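Processor socket
By Yee-man Fu, August

A processor socket is the part of a motherboard that holds the processor and connects it to the rest of the computer. It allows the processor to be changed without soldering. Many desktop computers and workstations use a socket, while in thin laptops the processor is usually soldered to the board.

Early sockets had holes, and the pins of the chip were pressed into them by force. Removing a chip was difficult and the pins were often bent. Later a small lever was added, so that the chip could be placed with no force and then locked.

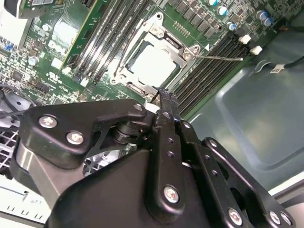 In the land grid array type, the pins are in the socket and the chip has only flat contacts. A metal frame presses the chip down. The number of contacts has grown with time, and large server sockets can have over 3000 of them. The pins are very thin, and for this reason new boards are sold with a plastic cover on the socket.

A socket usually accepts only certain families of processors. Two chips of the same size may still need different sockets, and sometimes the board also needs new firmware before it can start.

Filed under: Computer hardware | Motherboards | Connectors

Comments (2)

Chi-keung Kwok: Please add something about the old slot type, where the processor was on a card.

Kourosh Alipour: Clear article, thank you. I lost the plastic cover of mine, can I buy only the cover?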